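Print this page | E-mail this page

Rules Somebody Will Follow: Good Practice for Hand-Held Gripper Work
Speaker notes, afternoon session

[Wait for the door to stop banging. Start anyway.]

Good afternoon. I was given the slot after lunch and the subject of standards, so whoever drew up the program has a sense of humor or a grudge. Get comfortable.

I'll start with a confession. The first rulebook I wrote for home recording, back when Floltora was getting going, ran to 333 clauses. I was proud of it. It had a glossary. We sent it to 200 households and asked them to sign the last page, and every one of them signed. Then we watched the recordings and found that clause 1, "read this document," had been breached more or less universally.

[Pause. If they don't laugh, move on quickly.]

The replacement has five rules and fits on a card. Husurel uses the same card with a different logo. Clenmont laminated theirs, and I admit I'm jealous.

Rule one. Leave the home as it is. My old text had a section on "preparation of the work surface," and people obeyed that one, God help us. We got kitchens that looked like a furniture catalog. You can't learn much about bowls from a counter with one bowl on it.
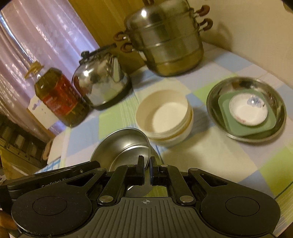

Rule two is about the order of work, and it's the one I get letters about. The card says: finish with the piece at your fingertips before you go for the next one. My critics at Kröger want a full sequence written down in advance, heaviest to lightest, with a form. Fine, write me the form. Which line does a steel bowl tipped on its side go on? Does a saucer on a square plate on a steel dish count as one item or three? They sent me a draft with a decision tree. I have it at home, under a short table leg.

Rule three. Shiny things get slow hands. Polished steel is full of reflections, so come in at half your usual speed and let the fingertips arrive together. Half speed is a judgment call. I tried defining it once and lost a week in November.

Rule four. Anything with a flame, a blade or hot liquid is out unless the task sheet names it. No exceptions, no "but I do this every morning." This is the only rule on the card in capitals.

Rule five. If you drop it, keep recording. Don't apologize to the camera, and please don't start over. We had one contributor with 300 perfect clips and I have never trusted a person less.

[Drink water. Check clock.]

On audits: pick clips at random, watch them all the way through, and send comments the same day. If a rule keeps getting broken by sensible people, look at the rule.

Questions, and then I believe there's cake.

Reader comments

gripsandgripes: We tried the card. Rule five is the hard one, my mother still says sorry to the bowl.

form_enthusiast: The decision tree was good and I stand by it.

tallpourer: Was there cake?

Print this page | E-mail this page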